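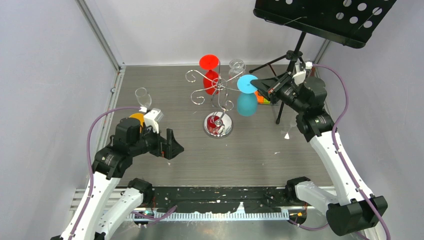 Chrome rack on the grey table, with a red, a clear and a blue glass hung feet up.

Cadine Glass Lending, Lestodcombe
Progress report to the Moravier Small Grants Fund
Prepared by Monique Tessier
October 7, 2018

Where we are

When you gave us £1000 in the spring, the plan was to lend decent wine glasses to people in Lestodcombe who would otherwise be drinking out of paper cups at their own parties. The plan is still that. We are open, we have shelves, and we have made 19 loans. Your form asks whether the project is "on track". It is on track in the way the Lestodcombe bus is on its route: you can see where it's going and it will stop several times first.

The glasses

We settled on coloured stems for part of the stock, mostly red and pale blue, with clear ones for people who find colour upsetting. I argued against colour. I thought it would look like a children's party, and said so at some length in an email which Hugo Besson has kept. The coloured ones are now asked for first and the clear ones go out when there's nothing else. Guests remember that theirs was the blue one and stop putting it down and taking a fresh one, so less comes back for washing. I have conceded the point in writing, also at Hugo's request.

A full set is 30 glasses. Borrowers may mix colours as they like, and do, usually changing their minds at the door.

The rack

You will remember the line in our budget called "display", which your colleague queried. It went on chrome stemware racks, one to go out with each set and one to stay with us for showing people what they are getting. They have a centre post on a round base, with wire arms that curl into scrolls at the ends. I would have chosen something plainer. The round base is polished like a mirror and shows every fingerprint on a Monday morning, and the scrolls collect dust in places no cloth was designed for. Hugo has taken to using a pipe cleaner.

All the same, the racks have earned their keep. Before them, borrowers stood washed glasses rim down on a tea towel, and the towel would be moved by somebody helpful. Now the glasses hang by the foot with the bowl downwards, they drain, and they are out of the way of elbows.

The knack is in the loading. If you fill one side first the whole thing leans, and we found this out with a full side of red. We now ask people to go round the post, placing each glass opposite the last, and to take them off in the same manner. The instruction is printed on a card in the box. I can report that people read the card after the first glass has gone on in the wrong place.

Breakages

You asked for these to be listed separately, so:

Lost in the leaning incident: 3, all red.
Chipped at the foot, withdrawn: one clear, one blue.
Not returned: one blue, which the borrower says she never had. We've decided to believe her.

Replacements for the red ones came from Petersen, who sent the wrong shade. They are closer to brick than to cherry. We kept them, partly out of thrift and partly because the return form ran to several pages. Side by side you can tell. With wine in them you can't.

Money

Most of the grant is spent, as intended, on glasses, racks and the padded boxes. The boxes cost more than I had put down and the shelving cost less, Hugo having found it in a shop that was closing. What remains is set aside for replacements and a second washing-up bowl. Receipts are attached, apart from the one for the bowl, as there isn't a bowl yet.

We charge borrowers nothing but take a deposit, and that has caused more conversation than everything else put together. Two people thought it was the price. One of them declined it back, very graciously, and I have entered it as a donation.

What hasn't gone well

The evening opening. We tried Thursdays and sat there. Lending happens on Saturday mornings, when people have just realised what they are doing that night, and we have moved our hours to suit. I know the application said evenings. I wrote it in January, when it was easy to be optimistic about evenings.

The booking sheet is also still a sheet. The online version promised in the application exists, in the sense that Hugo has it on his laptop, and it believes every month has 31 days.

Between now and December

December is already filling up and we would like to have every set complete before it starts. That means ordering more clear glasses, matching the reds if Petersen can manage it, and getting the booking sheet somewhere two people can look at it at once.

We'd also like your permission to move what is left under "publicity" across to "boxes". The posters are up, the people who want glasses have found us, and the padding in the first box has been chewed by something. A yes by email would be plenty.

Monique Tessier
Cadine Glass Lending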